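Research Funding Bulletin
Aug 12, 2024

Tevano fund opens second round of grants for shared laboratory equipment

The Tevano Fund has published the terms of its second equipment round, which opens to applicants in September. The round covers the purchase, repair and relocation of laboratory equipment used in the study of long-term lung and kidney disease. Salaries, travel and building work remain outside its scope.

The main change from the first round concerns ownership. Under the earlier terms, each instrument was held by the institution that applied for it, and other groups could request time on it at the owner's discretion. The fund's own review found that the arrangement produced uneven results. Some instruments were booked almost continuously by outside users, while others saw no outside use at all. In the second round, title to any instrument bought with a grant will pass to a holding body based in Cistham. The host institution will receive a fixed-term licence to keep and run it.

Hosts must set aside at least 40 per cent of available running time for outside groups. Time is counted in whole hours, excluding planned servicing. If the share is not met over two consecutive reporting periods, the holding body may move the instrument to another site. The cost of removal is met by the fund, but the cost of making good the vacated room is not.

Applications are made in two stages. The first is a short statement of need, limited to two pages, setting out the instrument requested, the work it would support and the groups expected to use it. The second stage is by invitation and requires a full costing, including consumables and service contracts. Applicants in the first round submitted 98 statements, of which 20 went forward to full costing and nine were funded. The fund has not said how many awards it expects to make this time.

Service contracts deserve particular attention. Several first-round applicants costed the purchase price correctly but left out servicing after the maker's guarantee ran out. The new terms require a quotation for servicing over the full length of the licence, and a statement of who will pay for it. A letter of intent from the host will be accepted at the first stage. At the second stage, only a signed commitment will do.

Data terms

Results obtained on funded instruments must be placed in an open archive within twelve months of collection. Patient data is exempt from open release but must be listed, with a description of the data and a contact address for access requests. Groups that intend to seek patent protection may ask for a delay of six months. One extension only will be granted for each data set.

The fund has also settled a point left unclear in the first round, namely the status of calibration records. They are now treated as part of the data and must be archived with it. Where an instrument is moved between sites, the records travel with it, and the receiving host must carry out a fresh calibration before outside bookings begin.

Eligibility

Universities, public hospitals and non-profit institutes may apply. Commercial laboratories may be named as users but not as hosts, and their time does not count towards the outside share. Joint bids are allowed where one institution is named as lead. The Liepiņa Institute and the Vundusau hospital group, which submitted separate bids for similar imaging equipment in the first round, have indicated that they will apply jointly.

Institutions holding a first-round grant may apply again, provided that their reports are up to date. They may also ask to transfer existing instruments to the new ownership terms. Transfer is voluntary and carries no extra funding, though a transferred instrument becomes eligible for the fund's repair budget.

Points to check before applying

1. Confirm that the proposed room meets the maker's stated limits for floor load, power supply and temperature. Evidence is required at the second stage.

2. Agree a booking procedure with at least two outside groups. Letters of support that do not mention expected hours will be disregarded.

3. Name a technical contact for the instrument and a deputy. Both must be employed by the host for the length of the licence, or a replacement plan must be attached. 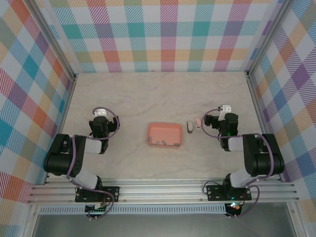
4. Send questions on the terms in writing to the Cistham office. Replies will be published to all applicants with the name of the enquirer removed.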